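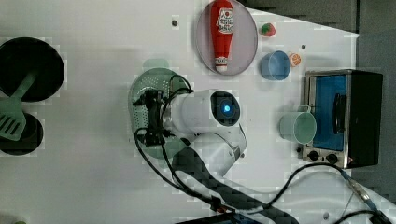
Reviews > Clubs & Classrooms > Play Kitchen Sets

Sternik play kitchen set: two months in a robotics club

Fri 20 September | by the Flulow club blog desk

I bought the Sternik set in June for our after-school robotics club, and I've been meaning to write it up ever since! We needed things for the arm to pick up that weren't foam cubes (the kids were so sick of foam cubes), and toy kitchen stuff seemed like a fun way to go.

The colander is the star. It's light plastic with a nice long handle, and our gripper can get hold of it without a fight – the students fight over who gets to program it instead. The slotted spatula is much harder. It lies so flat that our first 269 tries were mostly the fingers scraping the table, and we ended up making it the advanced challenge. The mug is good practice too, especially on its side, when you have to think about where the opening is pointing.

The toy strawberry is tiny and rolls if you look at it wrong. I'd love a spare or 2 in the box. And the ketchup bottle is top-heavy when you stand it up, so we just lay it on the plate now and call that a rule of the game.

I did look at the Wonon set first. Prettier colors, I think, but everything was one shiny shade and our vision code hated it. Sternik's mix of greens, red and orange sorts out much better.

Would I buy it again? Yep, and I'd get a second plate. Our Sima league meet has a table-clearing event this year and we'll be practicing with this set right up to it.

641 shares | 9 comments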